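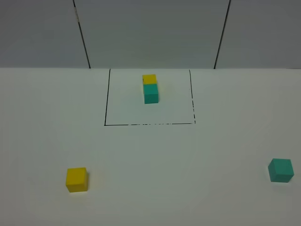 Jallwood-Rundbrief, Stand 23.4.24
Neues vom Klötzchentisch

Moin zusammen, schnell zwischen Tür und Angel, der Rundbrief muss heute raus und ich hab noch nicht mal die Adressliste sortiert. Also der Reihe nach, oder so ähnlich.

Trostico läuft. Für alle, die im Winter nicht dabei waren: Trostico ist unser kleines Legespiel mit Klötzen auf einem aufgezeichneten Feld. Patricio Villalba hat es mitgebracht, damals noch mit Holzresten und Kreppband auf dem Küchentisch, und seitdem wird daran geschraubt. An den Regeln, meine ich. Die Fassung aus dem letzten Rundbrief bitte wegwerfen, da war ein Fehler drin, der hat in mindestens einer Runde für Streit gesorgt. Mein Fehler. Beim Abtippen verrutscht.

Gültig ist jetzt folgendes.

Vier Klötze, zwei Farben, je zwei Stück. Bei uns gelb und türkis. Ein Feld mit drei gezeichneten Seiten, die hintere bleibt offen. Gespielt wird zu zweit oder in zwei Gruppen, jede Seite nimmt eine Farbe. Wer anfängt, wird ausgelost, wie ist egal. Alle Klötze kommen zu Beginn einzeln auf den Tisch, nichts berührt sich. Dann abwechselnd ein Zug: einen Klotz der eigenen Farbe versetzen, flach hinstellen, oder oben auf einen anderen drauf. Schieben ist kein Zug. Schieben ist Schieben und zählt als ausgesetzt.

Punkte gibt es erst am Ende. Steht die eigene Farbe oben auf der fremden, ein Punkt. Steht ein Turm innerhalb der Linien und dazu ganz hinten, noch einer. Fällt was um, bleibt es liegen, wie es liegt, und wer dran war, verliert seinen nächsten Zug. Ein schräg liegender Klotz darf erst wieder angefasst werden, wenn die andere Seite einmal gezogen hat. Das ist die Regel, die beim letzten Mal falsch drinstand. Bei mir hieß es „zweimal“. Einmal! Bitte weitersagen.

Schluss ist nach zehn Zügen pro Seite. Vorher abbrechen geht, wenn beide wollen.

Zur Linienfrage, da kamen mehrere Mails. Ein Klotz auf der Linie gilt als drin. Egal, wie weit er rausschaut, solange er irgendwo auf dem Strich steht. Domingo Leiva findet das zu großzügig und hätte gern „mehr als die Hälfte“, aber dann stehen wir wieder mit dem Lineal da und das hatten wir im Herbst, danke nein. Wer zuhause anders spielt, spielt zuhause anders. Bei uns am Tisch: Strich ist drin.
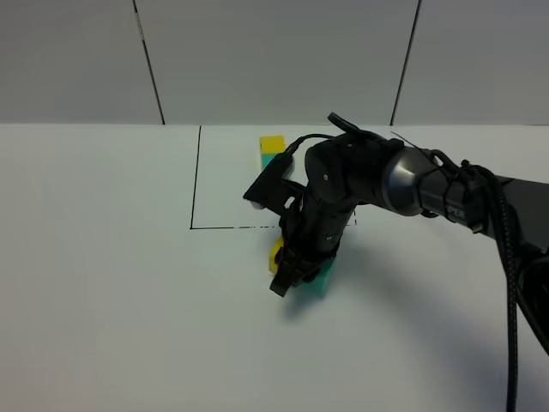

Trostico mit Gelb und Türkis: hinten im Feld der Turm, weiter vorn die beiden anderen, Türkis gekippt.

So eine Stellung ist übrigens genau der Fall, zu dem Heike Lammers gefragt hat. Gelb oben, Türkis unten, was macht man jetzt als Türkis? Nach der berichtigten Regel: warten, bis Gelb gezogen hat, dann darf der gekippte wieder hoch. Den unteren aus dem Turm ziehen ist nicht erlaubt. War es auch nie, steht nur nirgends. Steht jetzt hier. Und Gelb sollte sich überlegen, ob sie den Turm so lassen oder mit dem vorderen Klotz noch was anfangen. Heike meint lassen. Ich meine auch lassen, verliere aber meistens, also hört lieber auf Heike.

Noch zwei Kniffe von Patricio, aufgeschrieben beim Kaffee, Zettel halb unleserlich:

Den ersten Klotz nicht gleich nach hinten stellen. Sieht stark aus, lädt aber die anderen ein, oben draufzugehen. Besser an den Seitenstrich und abwarten.

Und beim Stapeln von oben absetzen, gerade runter, dann loslassen, dann erst die Hand weg. Nicht seitlich ranschieben. Schaumstoff hakt an der Kante und schon kippt der untere mit. Hab ich ausprobiert, beides. Stimmt.

Material

Die Klötze aus Schaumstoff bleiben. Wir hatten ja überlegt, ob wir zu Holz zurückgehen, die Umfrage im Rundbrief war aber recht deutlich. Leise, leicht, rollt keiner unter den Schrank und wenn doch, tut man sich beim Drauftreten nicht weh. Nachschub kommt von Flosico, ein Beutel mit 24 Stück, die sind bestellt. Farben wieder gelb und türkis. Rot war auch im Gespräch, aber Rot und Gelb waren im Abendlicht für zwei Leute aus der Runde schwer auseinanderzuhalten, und das soll kein Ratespiel werden.

Wer sich selber welche schneiden will: geht mit einer Platte Schaumstoff und einem langen, scharfen Messer. In einem Zug durch, nicht sägen. Mit Säge gibt es Fransen und die Flächen werden krumm, dann steht nichts mehr. Vorher mit Stift anreißen, alle Kanten gleich lang, sonst hat man Quader und die Diskussion, welche Seite unten ist. Domingo schwört auf ein Brotmesser. Bei mir wurde das nichts. Cutter mit frischer Klinge, Metallschiene dran, fertig.

Saubermachen: lauwarmes Wasser, ein Tropfen Spülmittel, ausdrücken, auf ein Handtuch, über Nacht liegen lassen. Nicht auf die Heizung. Nicht in den Trockner, ja, hat jemand gemacht. Die sind dann kleiner.

Das Feld

Gute Erfahrungen mit dünnem schwarzem Stift auf heller, matter Platte. Auf glänzenden Platten perlt es weg oder spiegelt, und abends mit der Lampe sieht man gar nix mehr. Der Strich reibt sich mit der Zeit ab, gerade unten an der Vorderseite, wo ständig die Ärmel drüber gehen. Zwischendurch nachziehen, am besten mit Leiste. Freihand sieht nach drei Runden aus wie ein Straßenplan. Klebeband haben wir verworfen, weil die Klötze auf der Kante wackeln. Kreide geht für draußen, ist aber hinterher auf den Klötzen und auf den Hosen.

Warum hinten kein Strich, wurde auch gefragt. Die Tischkante oder die Wand reicht als Grenze, was soll man da noch malen. Wer mitten im Raum spielt, zieht eben den vierten Strich auch, der zählt dann genauso.

Tadeo Bustos hat eine Schablone aus Pappe gemacht, zum Umfahren. Liegt im Regal bei Benítez hinter dem Tresen, da wo auch die Anmeldelisten sind. Ausleihen erlaubt, zurückbringen Pflicht. Die letzte kam mit Kaffeerand wieder und in der Mitte geknickt, seitdem waren alle Felder ein bisschen schief.

Übungen für Anfänger

Weil ein paar Neue dazugekommen sind (herzlich wilkommen!), hier die kleinen Aufgaben zum Warmwerden. Ohne Punkte, ohne Zeit.

Erste Aufgabe: alle vier ins Feld, kein Klotz berührt einen anderen, gleiche Farben über Kreuz.

Zweite Aufgabe: zwei Türme, Farben jeweils gemischt, einmal Gelb oben und einmal Türkis oben. Danach umdrehen, also oben nach unten, ohne einen Klotz außerhalb des Feldes abzustellen. Klingt banal. Wer es zum ersten Mal macht, schummelt mit der zweiten Hand.

Dritte Aufgabe: ein Viererturm, Farben im Wechsel. Hält bei Schaumstoff besser als man denkt, solange der unterste plan aufliegt. Den untersten einmal mit der flachen Hand andrücken.

Vierte, für Leute mit Geduld: alle Klötze mit der Kante parallel zum Seitenstrich ausrichten, und zwar nur mit Anheben und Absetzen. Nicht nachrücken. Hipólito Urrutia macht das vor jeder Partie einmal und ist danach nicht ansprechbar. Gewinnt aber oft.

Mit Kindern am besten mit der zweiten anfangen, die erste finden sie langweilig, den Viererturm wollen sie nur umschmeißen. Auch gut.

Heft und Geld

Das Regelheft wird neu gedruckt. Auflage 1.000, davon gehen 800 an die Spielgruppen und Büchereien, die sich auf der Liste eingetragen haben, der Rest bleibt bei Benítez zum Mitnehmen. Kostet 2 Euro, wer keins zahlen kann, nimmt trotzdem eins. Korrekturleser gesucht! Bitte wirklich lesen und nicht nur „sieht gut aus“ zurückschreiben, siehe oben, zweimal statt einmal, das haben damals drei Leute abgenickt. Ich auch.

Zeichnungen fürs Heft macht wieder Tadeo. Er braucht noch Stellungen, also wenn ihr eine interessante Partie habt, kurz aufmalen: Rechteck, Buchstaben G und T rein, bei Türmen den oberen zuerst. Also G/T heißt Gelb steht auf Türkis. Gekippte Klötze mit einem Schrägstrich durch. Reicht völlig, muss nicht schön sein. Foto geht auch, dann aber bitte dazuschreiben, wer am Zug ist. Ohne das kann er nichts damit anfangen und ruft mich an.

Sommer

Im August große Runde, genauer Termin folgt, sobald Benítez den Raum bestätigt. Geplant sind mehrere Tische nebeneinander, an jedem ein Feld und ein Satz Klötze, man wandert nach jeder Partie einen weiter. Heike macht den Spielplan. Anmelden bei ihr oder auf der Liste am Tresen, mit Namen und ob ihr lieber Gelb oder Türkis spielt. Garantiert wird nix. Wer einen hellen Tisch mitbringen kann, auf dem man malen darf: bitte melden, davon haben wir immer zu wenig. Vorher fragen, wem er gehört.

Essen wie letztes Mal, jeder bringt was mit, am liebsten Sachen, die nicht kleben. Klötze und Honigkuchen vertragen sich nicht.

Ach so, und die offene Frage vom letzten Treffen, Trostico mit drei Farben. Domingo testet das gerade mit sechs Klötzen und einem breiteren Feld. Zwischenstand: dauert zu lange, und der dritte Spieler sitzt meistens rum. Vielleicht mit weniger Zügen. Wer mittesten will, Mail an ihn. Ergebnisse dann im nächsten Rundbrief – falls es welche gibt.

Muss los. Fehler im Text bitte gesammelt schicken, nicht einzeln.

Eure Redaktion Jallwood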